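I've been the tenant rep for our building in Lolurside since May, so a few notes on the laundry room situation, because people keep asking me the same things in the elevator.

The two old dryers are gone for good. Toltach stopped making the drum belts and the management company decided against hunting for used ones. Annick Bergeron at the office confirmed this to me in writing.

The replacements take cards only. If you still have coins set aside for laundry, keep them for the bus.

A full dry cycle is 30 minutes. The old ones ran 20 and left everything damp, so most of us paid twice anyway.

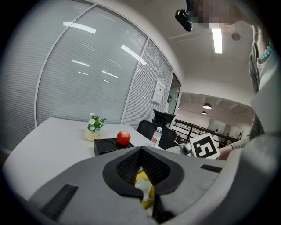
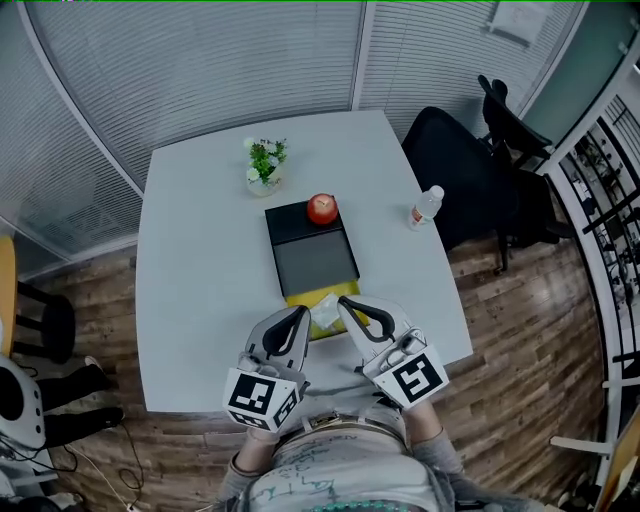 Sign-up for evening slots is moving to paper. The online calendar let people book the same hour over and over, and Tuncay Sezer on the fourth floor lost his slot three times in one month. The sheet will go on a white table like the one in the photos, out in the hallway, with a pen on a string. Please write your unit number and not only your first name. We have two Bernadettes.

Slots run until 10 p.m. After that the room is locked. I asked for 11 and was told no, on account of the bedroom on the other side of the wall.

If you are more than 15 minutes late, the next person can start. They can also take your finished clothes out and put them on the shelf. Folding them is optional.

Lint screens: clean yours before you leave. Yatziri Bermúdez pulled a wad the size of a dinner roll out of the left dryer last week, and those machines are new.

The sink still drips. I reported it again this morning and got the same ticket number back, so it's at least still open.

Refunds for swallowed coins in the old machines go through the office. You need the date and the amount. I can't do it for you.

Next post when I hear about the bike room.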